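Merel – building a hand-held gripper at home
Project report, second half

By July the gripper could open and close, which was more than I had in the first report, so this half is mostly about getting it to hold on to things properly. I'm still working at home, with one evening a week at the shared workshop (thank you Gerrit Kekana for the bench space and the good screwdrivers!).

The first job was the finger pads. My old ones were smooth and everything slid straight out of them, so I printed new ones with a mesh pattern. They took 14 tries. Some of those were daft mistakes – I printed a whole pair mirrored, then did it again the next night – but the later ones were proper changes to how thick the mesh is and how far it bends. The final pair squashes a bit around whatever you pick up and I'm really pleased with them.

Then the body. I'd set myself a limit of 480 grams, as my wrist was aching after long sessions with the first version. Getting under it meant thinner walls and moving the battery out to a belt pouch. Busisiwe Ndlovu tried it for an afternoon and said the handle was too fat for her hand, so that got slimmed down as well.

The tracking was the bit I dreaded. Anathi Pretorius lent me her notes on marker cubes and I spent ages lining up the camera with them. You hold the cube near the jaws, the software works out where it is, and you repeat that all over the desk. I did 70 positions in the end. Most were fine, but the ones far out at the side of the fisheye view were well off, and a new lens calibration only fixed part of it. I've left those results in the table anyway.

What's left to do: a quieter motor, a cable that doesn't snag on my sleeve (it catches every single time), and a second go at the lens calibration with a bigger board. Dumisani Swanepoel has offered to help with the motor, so I'm starting there once term begins. 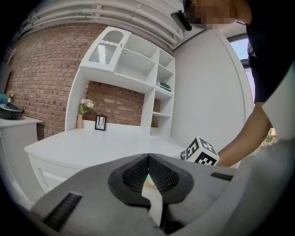
I'd also like to try the pads on softer things, sponges and rolled-up socks and so on, before I change anything else on the jaws.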